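5.2 Tidying a bin of blocks

Of all the chores in our study, this one made us the happiest to work on, and it is the one we would pick to show a visitor. Anyone who has put away a child's blocks knows the job. You reach in, you pull one block off the pile, you set it beside another, and you keep going until the thing looks neat. People do it while talking on the phone. We wanted to know how close a shop-floor arm can come to that easy, half-attentive skill when it gets no fixtures and no marked positions to rely on.

The Ledach task set, which we described in Section 3, splits the chore into three moves: separating a block from its neighbors, turning it, and laying it down flush with another block. Most earlier work on bins stops after the first move, and fairly so, as picking alone is hard enough. But a home or a small workshop wants the other two as well. A drawer of cutlery, a shelf of paint tins or a tray of cut lumber all need things put back in order, and putting back is where the fun starts!

We ran 76 trials of the full chore. Each trial began with blocks tipped into the bin by hand, and it ended when the planner, Trirnetti, reported that it had no more moves to suggest or when the operator pressed stop. Across all the trials the planner asked for 1,457 separate moves, counting pushes, grasps and releases. We logged every one with its joint readings, and the logs are what the rest of this section draws on.

The first thing we learned is that pushing matters far more than we had planned for. Our early version treated a push as a last resort, to be tried when no grasp could be found. When we let the planner choose freely, it began nudging blocks into line against their neighbors and against the walls of the bin, much as a person squares up a deck of cards on a table. We were delighted by this, and we rewrote the cost terms so that a push and a grasp start out on equal footing.

The walls themselves are a mixed blessing. A block resting close to one leaves little room for a finger on that side, and a sloped wall makes the problem worse, as a finger sent straight down meets metal before it reaches the floor. Fourteen trials ended early for this reason alone. The fix we like best so far is to drag the block toward the middle with one finger and then grasp it in the ordinary way. It costs extra time, but it is simple and it does not ask for new hardware.

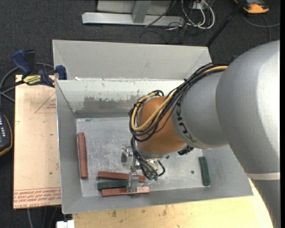

Figure 7. The block-tidying chore, with the gripper over the group near the front wall of the bin. One reddish-brown block and one dark green block lie apart from the others.

Figure 7 gives a fair idea of the kind of layout the planner has to read. Blocks lying side by side in rows look like finished work to a person, yet the planner has to decide whether the row is straight enough to leave alone. Set the limit too tight and it fusses over a row forever. Set it too loose and it walks away from a mess. We settled on a limit by hand, and we would love to see it learned from people's own ideas of neat.

Hidden blocks are the other open problem. With the arm over the bin, part of what it is working on can drop out of view, and the planner then trusts its last good look. That is fine for a grasp and less fine for a long push, where neighbors may shift.

So, can a machine do this chore yet? For plain blocks in a bin, with an operator close by, we say yes, slowly. For the toy box at home we say no, and we can name the missing pieces, which is a cheerful place for a field to be. Section 5.3 turns to soft items, where the news is more mixed.

Reader comments (3)

Laaksonen: Really enjoyed the part on pushing. Did you try rubber blocks? Ours grip the floor and the whole row rotates.

bin_and_gone: Is the neatness limit the same for every trial, or did it change after the cost terms were rewritten? I couldn't find it in Section 3.

Bulley: My kids stop at move one too.

Related items

Ledach task set: notes on scoring
Trirnetti planner, release notes for September
Folding towels with two arms: what still goes wrong
Sorting hardware by feel in a small workshop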